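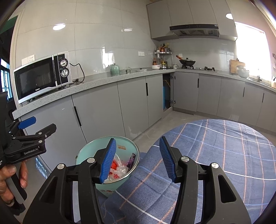 Figure 3. Poubelle de table, un sac et un emballage après usage.

4.2. La température de service explique-t-elle les préférences ?

La littérature culinaire tient pour acquis que les crèmes au chocolat prises au froid gagnent à reposer une nuit entière avant d'être servies. L'affirmation revient dans la plupart des manuels que nous avons consultés, presque toujours sans mesure à l'appui. Rusu, dans ses essais d'octobre, rapporte une préférence nette pour les crèmes reposées, mais son protocole laissait les dégustateurs voir les pots, et les crèmes du jour présentaient une surface plus brillante. Il est difficile, dans ces conditions, d'attribuer l'écart à la texture.

Nous avons repris la comparaison avec 51 dégustateurs et deux chocolats de couverture, désignés ici par les noms sous lesquels le laboratoire les a reçus, Telon et Brukilero. Les crèmes étaient préparées selon la recette de base (section 3.1), coulées en pots opaques et servies sous éclairage rouge. Chaque dégustateur recevait les pots dans un ordre tiré au sort et notait séparément l'onctuosité, l'amertume et l'appréciation générale. Au total, 1582 notes ont été retenues ; 167 ont été écartées, pour la plupart parce que la fiche ne permettait pas de savoir à quel pot elles se rapportaient.

Pour Telon, l'avantage du repos disparaît dès que les deux crèmes sont servies à la même température. Pour Brukilero, il subsiste sur la seule onctuosité, et l'intervalle de confiance touche presque zéro. Nous ne voyons pas là de quoi fonder une règle. Un effet du taux de beurre de cacao reste possible – les deux couvertures diffèrent sur ce point – mais nos données ne permettent pas de le séparer des autres différences de composition.

La méthode dite Breltasico, qui ajoute un second passage au tamis avant la prise, appelle les mêmes réserves. Ses partisans lui prêtent une crème « sans aucun grain ». Or, dans notre série, les dégustateurs n'ont pas distingué un tamisage de deux lorsque la cuisson restait sous le seuil de coagulation des jaunes. Quand ce seuil était dépassé, le second passage retirait bien des grumeaux visibles, sans que les notes remontent pour autant. Diệp, qui obtient un résultat plus favorable, travaillait sur 50 pots issus d'une seule fournée ; la variation entre fournées, la plus forte de toutes celles que nous avons relevées, lui échappait donc entièrement.

Restent les limites de notre propre essai. Les dégustateurs étaient recrutés parmi les élèves d'un même établissement, déjà formés à reconnaître une crème prise.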